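November 11, 2019
Notebook, chores bench

Cold in the workshop again, so I did the thinking jobs first and left the drilling for when the heater has caught up.

The question on the whiteboard is still the one we put up in October: would any of us trust a machine to clear a kitchen worktop yet? I said no then and I'm still saying no, but it's a softer no than it was. The Barel arm on the real bench can wipe a flat surface perfectly well if you clear it first. Trouble is, clearing it first is most of the chore! I spent twenty minutes on Friday moving mugs and a bread knife out of the way so a robot could do the bit I'd have done in one swipe.

So the clearing is what I've been on. Picking up upright things, mostly – bottles, tins, the spray cleaner, rolling pins stood on end, all the tall stuff that lives at the back by the kettle. I've been doing it in the simulator (the Isura build, not the old one, please don't go back to the old one, the contact settings are all wrong) as it costs nothing when something goes over. In the real kitchen at Sturnholm one bottle of cooking oil on the floor ate a whole afternoon and my good trainers.

Latest batch is 2,000 grasp attempts on tall, narrow shapes. I let it go overnight and came in to a full log, which cheered me up no end. I haven't been through all of it. I've looked at 63 by eye, with tea, and the rest will have to wait for the script. Two views from the simulator: 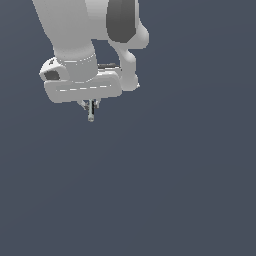
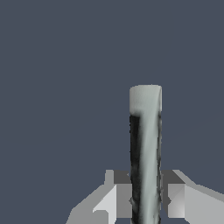 What I want out of all this is a dull answer to a dull question: how far off centre can the fingers be before a tall thing tips? My hunch is that we're fussing too much about the arm and not nearly enough about the approach. When I put a bottle away I hardly look at it. My hand bumps the side, the bottle shifts a bit, my fingers sort it out, job done. The gripper has to be told where the bottle is, and if it's told wrong it carries on regardless and shoves. A full bottle puts up with that. A nearly empty one goes straight over, and nearly empty ones are what you find in kitchens.

Note to self: the weights in the object list are nearly all for FULL containers. Need a half and a nearly empty version of each. Also the friction value is the same for everything, glass and cardboard alike, and that can't be right.

Cuesta want to know if the same routine would do for their stores, where it's tubes of sealant standing in trays. I think that's closer than the kitchen, quite a lot closer. Same tubes every day, same trays, good light, and no one leaves a tea towel draped over them. If you pinned me down I'd say shop-floor tidying is workable now with someone nearby to sort out the muddles, and the kitchen is a good while off. Washing up I'm not even going to discuss. I've seen what happened to the colander.

Things to do before the next overnight run:

Fix the weights, as above.
Try 4 finger speeds on the closing move and leave everything else alone (I changed two things at once last time and learnt nothing).
Drop the run to 1,000 attempts so it's finished when I get in.
Move the logs off the shared drive, it's nearly full and that's mostly me.
Ask Cuesta for a few real tubes, used ones as well as new.

Heater's finally doing something. Off to drill the new mounting plate, and if the bit wanders again I'm ordering a proper set.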